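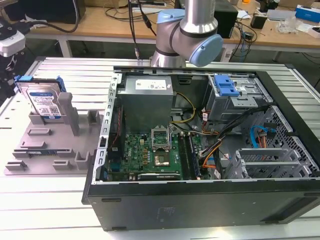

Home Arms Grippers Fixtures Spares Used kit Contact

Plitberg wrist cable guide, clip-on, for the Khaemba bench arm

July. Posted by Nyokabi Sang

Right, I'll tell you how this part came to be in the shop, because half of you have emailed asking why we suddenly care so much about a bit of bent plastic.

We take old desktop computers apart on the bench with a Khaemba (drives out, cards out, processor out, all of it) and for months it behaved beautifully. Then one afternoon, a little before four, the arm reached down into an open tower, turned its wrist and simply stopped. Red light, fault 323, brakes on. I cleared it, it did two more moves and stopped again. Fault 323 is "joint signal lost", and the manual would like you to believe that means a dead encoder. I very nearly ordered one!

Josphat Obura had a proper look the next morning with the power off and found it in ten minutes. The cable to the wrist had been rubbing on the steel edge of the computer cases every time the arm leaned over the far side. Those cases are sharp where the metal is folded, and the outer jacket had gone right through in one spot. When the wrist turned one way the wires touched, and when it turned back they didn't, so the fault came and went as it pleased. Maddening.

The bit that bothered me more than the lost day was the stopping. The arm holds where it is when it faults, and where it was happened to be down inside a case with my hands on their way in to free a plug. No harm done, but I'd got into the lazy habit of reaching in on a pause. I don't now. Stop button in, wait for the brakes to click, then hands.

So, the guide. It clips round the wrist housing and carries the cable up and back, clear of whatever you're working over. Two clips and a strap come in the bag. No drilling, no tools, and you can still get at the joint cap screws with it fitted. It comes in black only, sorry.

Please do these before you fit it:

- Press the stop button and switch off at the wall.
- Run your fingers along the whole cable. If you feel a nick or a flat spot, change the cable first. The guide won't mend it.
- Leave enough slack for a full turn of the wrist both ways, then move it by hand and watch.
- First run at slow speed, please, with your hands well out of it.

Josphat put ours through 1000 full wrist turns over an open case before I'd agree to sell it, and there wasn't a mark on the jacket when he took it off. He's still checking it monthly and I'll update this page if that changes.

It fits the Khaemba bench arm. It does NOT fit the Stakero, whose wrist is fatter, and I've had one sent back already with both clips snapped. If you've got a Druvby adaptor plate on yours, drop me a line with a photo before you order, as the older plates foul the lower clip.

Spare clips and replacement wrist cables are under Spares.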